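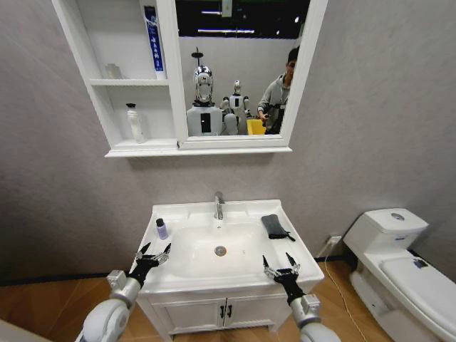

Wash area, Hondbridge workshop. Both hands open at the front of the basin.

About Sutix

11 January 2022 - by Mahmoud

Sutix is a shared robotics workshop in Hondbridge. Members build, wire and program robots for household work and test them in full-size rooms on the same floor. The workshop opened in September with six members and now has 17. It is run as a nonprofit and paid for by monthly dues.

What we work on

The main project is Nuvell, a set of control and perception software for bathroom and laundry tasks: taking a bottle off a shelf, putting it back, moving a cloth, setting a small item down on the rim of a basin. Nuvell is written to run on more than one kind of machine. One branch deals with two-arm robots that have multi-fingered hands. The other deals with single grippers that open and close on a pair of pads. The two branches share shelf detection and the task scheduler. Grasp planning is separate.

Most of the work goes into small clearances. A shelf compartment leaves little room above a pump bottle, and a ledge along the front edge means the gripper has to come in high or at an angle. Mirrors are a problem of their own. A depth camera pointed at a mirror cabinet reports a room behind the wall, with people and robots standing in it, and the planner has to be told to discard that region. Nuvell does this with a marked mask for each mirror. Automatic mirror detection is on the work list and is not ready.
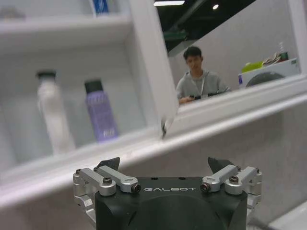 Wrist camera view: open gripper just below the shelf ledge, bottles in the compartment behind.

How we test

A task is written up as a sheet with a start position, an end position and a stop condition. It is then run 100 times before it is marked as passing. Items are moved between runs. A run in which the operator takes over from the handheld counts as a failure, and the log is kept with the others. Results are posted to the member server whether the task passed or not.

Head and wrist views are recorded together when both are fitted. The wrist view is used for the last part of the reach, where the arm itself can block the head camera. White shelving against a light wall gives weak edges in both views, so exposure is fixed at the start of a session and left alone.

Using the workshop

Members have bench space, a soldering station, two 3D printers and time in the test rooms. Test rooms are booked in two-hour blocks. An operator must be present for the whole block with a working stop control in hand. New members complete a safety session before moving any arm under power - this applies to people with prior robot experience as well.

Outside hardware may be brought in by arrangement. Send the power requirements and the reach of each arm with the request. Floor anchors are not available in the wash area.

Contact: front desk, Sutix workshop, Hondbridge | © 2022 Sutix | Back to top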